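Varnish on dining table still smells after 3 weeks, what to do?

Jovita Serrano
I have varnished our long table in July and the smell is still there when I sit to eat. Is it safe to put plates on it?

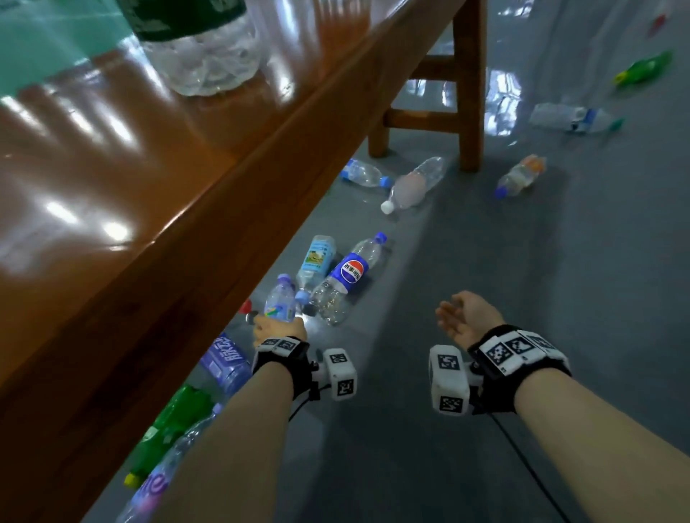

Timo Görtz
Varnish needs air more than heat, so open the windows -- both sides of the room. A shiny top like this orange-brown one can feel hard and be soft below.

Pfeiffer
I used 300 grit paper and one thin new coat, smell was gone.

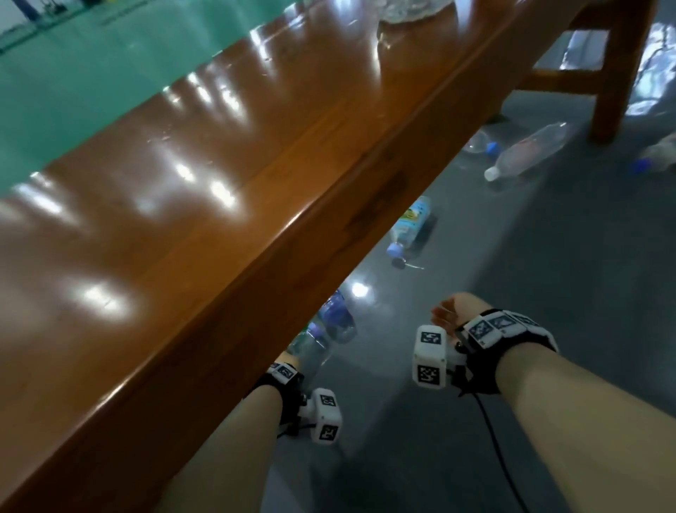
Wait before you wax. Plastic left lying on a new top, as the crumpled clear piece here, can leave a mark.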